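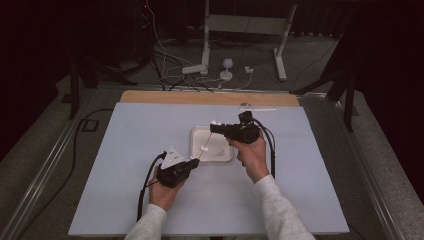
Hand-held grippers at the tray, demonstration table

Clellwood Automation Users Group
Minutes of the November meeting, held during the visit to Warnum

Chair: Anil Kamath
Minutes: Tzu-hsuan Fu

1. Opening
The chair opened the meeting at 1:40 p.m. in the Warnum front office. Apologies were received from the Poojary plant, which had a line down. The minutes of the last meeting were accepted with one correction: the Gosen site has asked to be listed as a guest, not as a member.

2. Safety briefing
Warnum staff went over the exits and the rules for the demonstration room. Visitors were asked to watch their step near cables and to leave bags in the office.

3. Demonstration
The group moved to the demonstration room at 2 p.m. The work shown was small-part handling at a tray, done by a person holding a gripper in each hand. Warnum explained that they collect this kind of handling by hand first and use the recordings to set up an automatic cell later. Each gripper is cabled.

Members asked how long an operator can keep this up. Warnum said they limit a session to 40 minutes and then change operators. Wrist strain was their main complaint in the first months.

Mr. Kamath asked why the tray is used in place of a fixture. Warnum answered that a fixture holds the part the same way every time, and they want the small differences. A plain tray is also cheaper to replace.
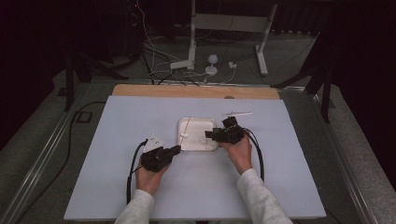 There was some discussion of how thin parts are handled. Members from Clellwood said their own trouble is with parts that stand up or lean, and that their current cell drops too many of them. Warnum offered to try a set of Clellwood parts if they are sent in a marked box with a drawing.

Ms. Fu asked about the reject rate on the automatic cell. Warnum gave a figure of 2 percent on the parts they know well and would not give one for new parts.

4. Cost and support
Warnum quoted a support plan that covers 365 days a year by phone, with site visits charged separately. Several members thought this was more than a small shop needs. The chair asked Warnum for a weekday-only price in writing.

5. Open day
Warnum plans an open day in the spring and asked the group to help with invitations. The last one drew nearly 105 people and the room was too crowded to see the table. It was agreed to suggest timed entry, with sign-up by the hour. Gosen offered the use of its parking lot and a van.

6. Other business
The Poojary plant has asked to host the next visit. Agreed, provided the line is running.
The question of dues was put off again.

7. Actions
Kamath: write to Warnum about weekday-only support.
Fu: collect sample parts and drawings from Clellwood and ship them.
Fu: send the open day suggestions to Warnum and copy Gosen.
Poojary plant: confirm a date and the number of visitors it can take.

The meeting closed at 3:50 p.m.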